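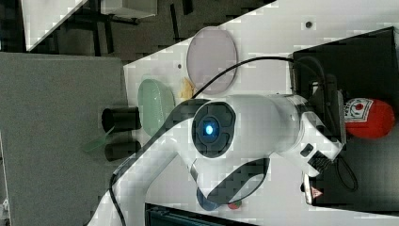
Vasilakis
Stock checker, Grerkstead Second-Hand Books

Thrillers bay, April check

Top shelf fixings: OK. I gave it a good tug and it held.
Kick stool: FAIL. One rubber foot missing, so it's in the back until I get a new one (please stop fetching it out!).
Stacks on floor: two by the till, moved. Mostly the Jadance trilogy, all 1097 pages of book three — a proper toe-breaker.
Damp and mould: one Cimora paperback smelt musty, bagged up. Shame, I was halfway through it.
Fire exit: clear.
Books in bay: 498
Next check: Friday, before we open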